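My landlord raised the rent by 116 a month and, as a gesture of goodwill, gave everyone in the building a Lillholm fridge magnet.

It's a nice magnet. It's shaped like a house.
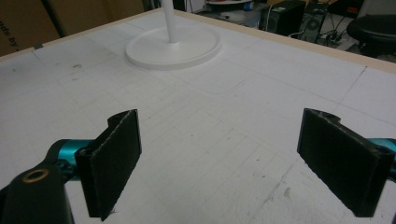

I wrote back asking what the extra money covers. The reply came from something called the Montes Resident Happiness Desk and said "market conditions."

The elevator has been a market condition since December.

Looked at a place on Lunidell Street. 30 people in line for the viewing. One had brought the agent a pie.

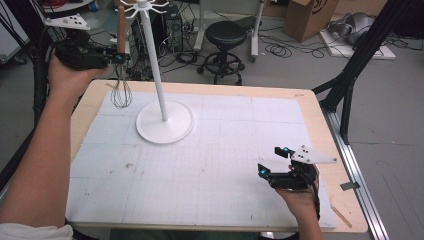
Last changed: 4:12 pm

I did not bring a pie. I didn't get the apartment.

Update: renewing the lease. The renewal fee is 271, or 267 if you pay through the Volus app, so I've downloaded the app and I'm spending the four dollars on a second magnet.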